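Vasia drops the morning Marín flight from June

Posted in: Regional airlines and routes

madik_window_seat
7/12/21

I have read the new summer timetable of Vasia and the morning departure to Marín is not there any more. Until now we had two flights on a working day, one early and one in the evening. From June there remains only the evening one, with a midday flight added on some days. For people who go to Marín for one day of work this is the end of the connection. Did somebody receive an explanation from the airline?

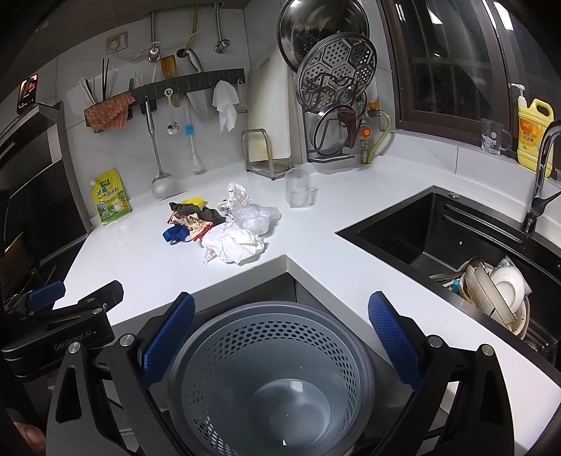
propliner61
I wrote to them and received a polite answer with no content. They say the timetable was "adjusted to demand". I flew the morning service perhaps once in a month and it was never less than half full. The evening one was much emptier in my experience, so I do not understand which demand they were looking at.

tern_over_madik
The evening flight connects with the bank of departures in Marín and the morning one did not. It arrived too late for the first wave and people had to wait until after lunch. If you only look at passengers who go from Madik to Marín, yes, the morning was good. If you look at what the whole ticket brings, I think the evening wins easily.

madik_window_seat
But that is a problem they made themselves. When the departure was 15 minutes earlier, the connection to the first wave was legal. I used it several times. Then they moved it later, and now they say that few people connect.

tern_over_madik
They moved it because the aircraft came from its night stop at Misamik and the crew could not report earlier. It was not done to annoy us.

holdshort_b
Can someone tell me which aircraft will fly the midday rotation? In the booking system I see the same turboprop, but for two dates in June it shows "equipment to be confirmed".

propliner61
I would not give much weight to this. They show the same text each summer while the maintenance plan is open. Last year it stayed until one week before and then it was the usual aircraft.

quietcabin
I have a different opinion from most here. The morning flight was cheap because the airline could not sell it at a correct price. My employer paid less for it than for the train plus one hotel night. We cannot expect that they keep such a flight only because it is comfortable for us. The midday flight is also useful, for example for families and for people who have an appointment at the hospital in Marín the next day.

madik_window_seat
With respect, who takes a midday flight to an appointment the next day? You pay a hotel, and then you can also take the train. The advantage of flying on this route was always that you sleep at home.

quietcabin
Not everybody lives near the station. From my village the airport is nine minutes by car and the station is more than 61. So please do not say that the train is the same for all.

madik_window_seat
All right, I accept this point. I was thinking only from the town.

holdshort_b
What happens with tickets that are already sold? I have a return booked for the second week of June, out in the morning and back in the evening of the same day. The booking still shows as confirmed, with the old time.

propliner61
Mine was the same until yesterday. Then came an e-mail which moved me to the evening flight on the same date, so I would arrive in Marín after my return has left. I telephoned and they gave me the money back without discussion. The waiting time on the line was long, but the lady was very correct. Do not click "accept" in the e-mail before you call, otherwise you will have to explain more.

holdshort_b
Thank you, this is good to know. I will wait for the e-mail.

slotpair7
Small correction to what was written before. The aircraft does not spend the night at Misamik any more. Since the winter it stays in Marín and the first flight of the day goes out from there. This is, in my opinion, the true reason: to offer us a morning departure they would have to position the aircraft empty, or sell an even earlier flight towards Madik, and for this there are very few passengers.

tern_over_madik
Are you sure? I saw it parked at Misamik not long ago.

slotpair7
You probably saw the spare one. It has the older paint on the tail. The line aircraft is in Marín at night, I see it when I finish my shift.

tern_over_madik
Then I was wrong about the crew, thank you. It does not help the people in Madik, but at least it makes sense.

madik_window_seat
It makes sense for Vasia. I have now asked the airport if another operator has shown interest in the early slot. If they answer I will write it here.

quietcabin
Please ask them also about the car park prices, if you have a contact there. They went up again.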